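Flomel after five months: a scheduling tool for people who would sooner be doing something else

December 27, 2023

I look after the social media for a small chain of garden and gift shops, which sounds grander than it is. It means I write the posts, answer the messages, film the odd short video of a hellebore, and try to make sure that all of our accounts say the same thing about Sunday opening hours. For years I did it with a spreadsheet and a great many alarms on my phone, and in July I finally gave in and paid for Flomel.

I'd had my eye on two others as well. Trelgate is the one most people in my line of work seem to recommend, and Vachon was the cheapest by a good margin, so I did the free trial of each before settling down. I'll come to how they compare further on, but most of what follows is about Flomel, as it's the one I've lived with.

Setting up

Getting started took me most of a morning, and I should say that I'm slow and I'd made a large pot of tea. You connect your accounts one by one, choose your time zone, and then you're asked to build what Flomel calls a "week shape", meaning the days and times when you'd like things to go out. I rather loved this part. My own week had been all over the place, with four posts on a Monday and then silence until Friday, and seeing it laid out as little blocks was a bit of a telling-off (a kind one!).

Importing old posts was less happy. I had 383 of them in my spreadsheet, captions and all, and Flomel would only take them if the columns were in exactly the order it wanted. The help page doesn't mention this until right at the bottom. I got there in the end, but I'd have been cross if I'd been doing it at the end of a working day. 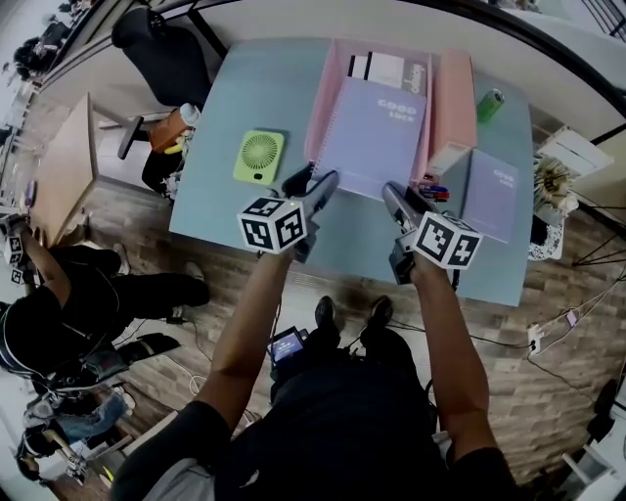

Writing and scheduling posts

This is where you'll spend nearly all of your time, so it matters that it's pleasant, and it is. You write your caption once, and underneath you get a version for each account that you can fiddle with separately. I keep the longer, chattier wording for Facebook, where our customers like a proper natter, and trim it down everywhere else. The preview is very close to what you see once the post is up, although line breaks do go astray now and again and I've learned to check.

The drafts folder is simple and good. You can leave a note to yourself on any draft, and the note stays put even after the post has gone out, which has saved me more than once when I couldn't remember why I'd promised a discount on terracotta.

What I'd like is a better way of repeating a post. You can copy one, but the copy loses its tags and you have to put them all back by hand. I wrote to ask about this and had a friendly reply the next day saying it was on their list. It's still on their list, as far as I can tell.
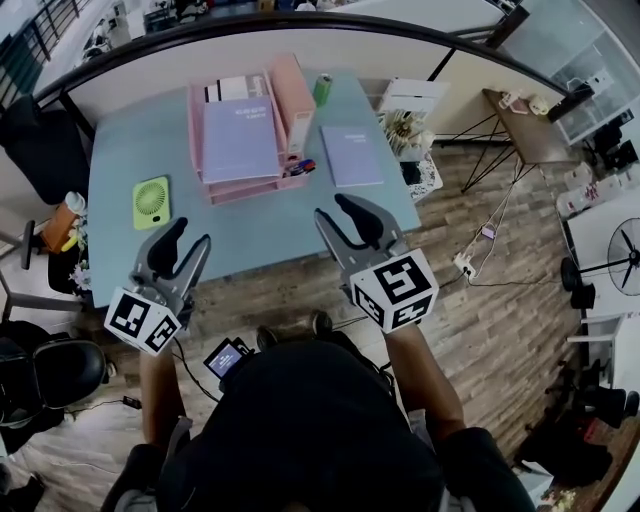 Messages and comments

Everything lands in one inbox, and you can sort by account or by how long somebody has been waiting. I use the second one constantly. Before Flomel I came back from a long weekend to 71 unread comments spread over goodness knows how many tabs, and it took me until lunch to work out which had been answered. Now I go straight down the list with my toast.

The saved replies are handy for the questions we're always being asked (yes, dogs are welcome, no, we don't deliver compost upstairs). I do change the wording a little each time so that we don't sound like a recorded announcement. People notice, and they're much nicer to you when they think a person has written back.
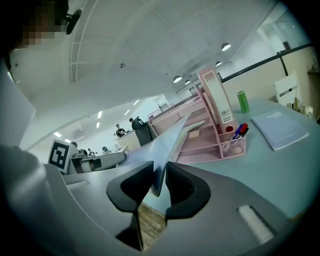 Live video is the weak spot. You can announce a broadcast through Flomel and schedule the reminder posts, but comments made while you're live don't come into the inbox until it's over, so you'll still want the Facebook page open beside you. Trelgate handled this far better in my trial, and if you go live every week I'd look there first. It does cost more, and I found its screens very busy, with charts sliding in from the side when all I wanted was to move a post from Tuesday to Wednesday.

Vachon I can't really recommend unless you only have the one account. It's tidy and quick, but the inbox is an extra charge and the trial ran out before I'd found the calendar.

Reports

Flomel sends a report on the first of the month, and it's short enough that I read it. You get your best posts, your quietest days and a graph of new followers. I did try adding Zevier, a separate reporting tool that plugs into it, and for a bigger team it might earn its keep. For me it was a lot of numbers about a post with a robin on it, and I cancelled after 2 weeks.

Would I buy it again?

I would, and I've just renewed for the year. The phone app is slower than I'd like and I do wish they'd sort out those tags, but my evenings are my own again and the shops haven't had a muddle over opening hours since the summer. Do take the free trial first, and put your columns in order before you import anything.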